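Traker Help Desk
Ticket 259
Subject: Padded arm on Rees chair creaks and dips at the front
Opened: 6/6/24
Opened by: Iolo Ifans
Product: Rees recliner, black, Mandura arms
Status: Waiting on parts

Hi there,

I bought a Rees from your Prendton store back in October and up to now I've had no complaints at all. It's the most comfortable chair in the house and I have to fight for it. But the left arm has started making a noise, and over the last couple of weeks it's gone from a small tick to a proper creak, the kind you can hear over the TV. If I lean on the front of the pad when I get up, it dips a little and then comes back. The right arm doesn't do it.

I went through the help page first so you don't have to send me there. I checked that the chair was on a flat floor (it is, I moved it off the rug to be sure) and I made sure the lever was all the way home. I also wiped down the cover with a damp cloth, which I know has nothing to do with creaking, but it was on the list so I did it. Still creaks!

Iolo

Update from Iolo Ifans

Got your reply, thank you, that was quick. You asked whether it's the padding or the metal underneath. I think metal. The pad itself feels fine, it's firm all the way along and the seam is holding everywhere I can reach. No splits in the black cover. If I press straight down in the middle with my palm I get nothing. It only complains when the weight is out toward the front end, and it's worse if I push sideways at the same time.

You also asked me to try tightening the arm with the key that came in the box. I tried, and I couldn't get a bite on anything. The key is the big one for the base bolts, and the fasteners on the arm bracket are a lot smaller than that. So either I'm missing a key or the instructions are for a different arm. My booklet says Mandura on the front but the drawing inside shows an arm with a flat plate and one big bolt, and mine has a stepped bracket with little cutouts in it. Could you check which version I've got?
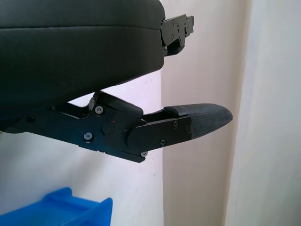
I had another go after supper with a small set of hex keys I borrowed from my sister. One of them seemed to fit but it was tight in there and I didn't want to chew up the heads, so I gave it a very gentle turn and stopped. I'd say it moved a hair. The creak was a bit quieter for the rest of the evening and then it was back in the morning, same as before.

One more thing -- when I had my ear down by it and my sister rocked the arm, I was pretty sure the sound was coming from where the pad meets the bracket and not from down by the seat. She thought it was lower. We went back and forth on this for longer than I'd like to admit. If there's a trick for telling the two apart, I'd love to hear it.

Update from Iolo Ifans

OK, did the paper test. I folded up a strip of card and slid it in between the pad and the bracket like you said, then leaned on it. No creak! Took the card out, leaned again, creak. Did it over again just to be fair, with the same result. So I think I owe my sister an "I told you so," and I think it's the bracket.

I've left the card in for now and the chair is perfectly usable, it just looks a bit silly with cardboard poking out of the arm. I'm being careful not to put my full weight on that side when I stand up.

About the cost: the person I got on the phone quoted me $146 for a complete arm, and then your email said a bracket on its own would be covered. I'd much rather just have the bracket. The pad is in great shape and I don't see the point in throwing it out. Can you confirm in writing that it's the bracket only and that there's no charge? I have the receipt, order number ends in 218, and I can send it over again if it didn't come through the first time.

Reply from Traker Help Desk

Hi Iolo, thanks for running the test and for being so thorough. You have the later Mandura arm, and we're sorry the booklet in your box was for the earlier one. We're sending a replacement bracket for the left arm, with new screws and the correct small key, at no charge. The pad stays as it is. Please don't tighten the old screws any further. Leave the card in place until the part arrives.

Update from Iolo Ifans

Perfect, thank you. Two quick questions before it gets here. Does the chair need to be tipped on its side to fit the bracket, or can I do it standing up? It's a heavy old thing and I'd want to get some help lined up. And should I swap out the screws on the right arm while I have the key, or leave well alone? It isn't creaking -- I'm only asking in case it's about to start.

Iolo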